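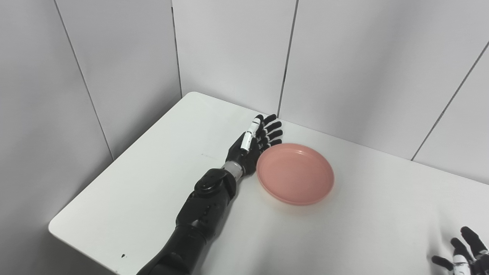 Jyoti Rawat escreveu na página de discussão deste verbete que o Nisilia não deveria ser chamado de robô, porque quem compra o conjunto recebe braços, mãos e um controlador, e o resto da máquina fica por conta do laboratório. Acho a objeção justa e mudei a abertura, mas mantive a palavra "robô" no corpo do texto, que é como todo mundo que conheço chama o bicho no dia a dia.

Nisilia é um conjunto bimanual de manipulação de mesa vendido pela Cadis, voltado a laboratórios de ensino, pequenos integradores e gente teimosa como eu, que insiste em ter essas coisas por perto. O pacote traz antebraços com mãos de dedos articulados, o controlador, os cabos e uma licença do Skameo, o programa usado para gravar e repetir movimentos. Pode ser comprado ou contratado como serviço, com instalação e visitas de manutenção (e aí o preço muda bastante, já chego lá).

Histórico

A Cadis apresentou o primeiro Nisilia num mês de setembro, numa versão com pinças simples, e ele passou quase despercebido. Eu mesmo vi o anúncio e não dei bola! As mãos com dedos vieram na revisão seguinte, junto com uma troca completa dos conectores, e foi essa revisão que pegou nas escolas técnicas. Quem ainda tem a versão de pinças pode trocar só as extremidades, desde que mande também o controlador para atualização – detalhe que o manual antigo esconde numa nota de rodapé e que já me custou uma tarde inteira de irritação.

Descrição

O conjunto foi pensado para ficar preso a uma bancada, com os antebraços entrando pelo lado do operador. Cada mão tem polegar oponível e quatro dedos, e o controle é feito junta a junta ou por posturas prontas: mão aberta, apontar, pinça, concha. As posturas prontas são o que mais uso, confesso. A junta a junta é ótima no papel, mas editar um gesto dedo por dedo no Skameo é trabalho de relojoeiro, e a interface não ajuda, com aqueles controles minúsculos empilhados numa coluna só.

O cabo de alimentação e o de dados seguem juntos pelo antebraço. Recomendo deixar folga na altura do punho, bem mais do que parece necessário quando o braço está parado, e testar a rotação completa antes de prender qualquer coisa com abraçadeira.

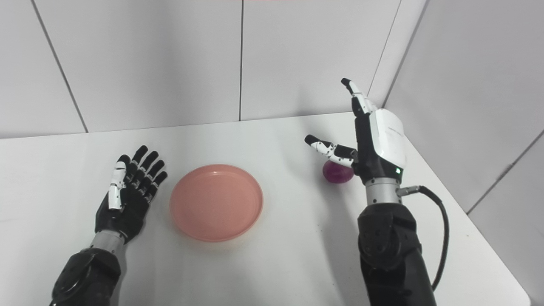 As tarefas de demonstração do Nisilia são todas de objetos pequenos sobre a mesa, e a clássica é levar uma peça até um recipiente raso. Parece bobagem até você tentar programar. Um prato baixo perdoa erro de altura e não perdoa força demais, e uma bolinha lisa escapa à menor pressão torta. Gosto de fazer essa com o prato rosa entre as duas mãos, a esquerda de palma para cima e a direita com o polegar curvado sobre a bola roxa, já que assim dá para discutir com a turma qual das mãos deveria fazer o quê. O indicador esticado da direita, aliás, é ponto de debate: há quem prefira recolhê-lo antes de qualquer aproximação, e há quem o deixe assim para não tampar a visão da peça. Sou do segundo grupo.

Preço e serviço

Na tabela de 2/6/24, a assinatura mensal do plano de serviço custava 400 euros, com contrato mínimo de 3 meses. O jogo de reposição para uma mão completa saía por 1.382 euros, valor que achei salgado e continuo achando. O plano cobre desgaste de junta e cabo rompido, mas deixa de fora a ponta dos dedos, tratada como consumível. Leiam essa cláusula! É a reclamação mais repetida na página de discussão, e com razão.

Comparação

O concorrente mais citado é o Halliday, que também vem em par e também se prende à bancada. Usei um por uma temporada. O Halliday liga mais rápido, tem documentação melhor e um programa bem mais agradável do que o Skameo. Em compensação, os dedos dele se movem aos pares, e para gestos como apontar ou segurar algo só com o polegar e mais um dedo o Nisilia leva vantagem folgada. Para um laboratório que só quer pegar e soltar caixinhas, eu ficaria com o Halliday sem pensar muito. Para ensinar manipulação fina, fico com o Nisilia, apesar do preço das peças.

Recepção e críticas

Além das pontas dos dedos, a crítica mais frequente é a calibração, que precisa ser refeita sempre que o conjunto muda de bancada. A Cadis respondeu com um assistente de calibração dentro do Skameo, que melhora bastante a vida, embora ainda peça para o operador confirmar cada postura manualmente. Outro ponto é a tradução do manual para o português, cheia de escorregões (o "pulso" da mão vira "impulso" em vários trechos, o que rende risadas e algum susto). Uma versão corrigida pelos próprios usuários está anexada à página de discussão, e quem encontrar mais erros pode acrescentar lá mesmo.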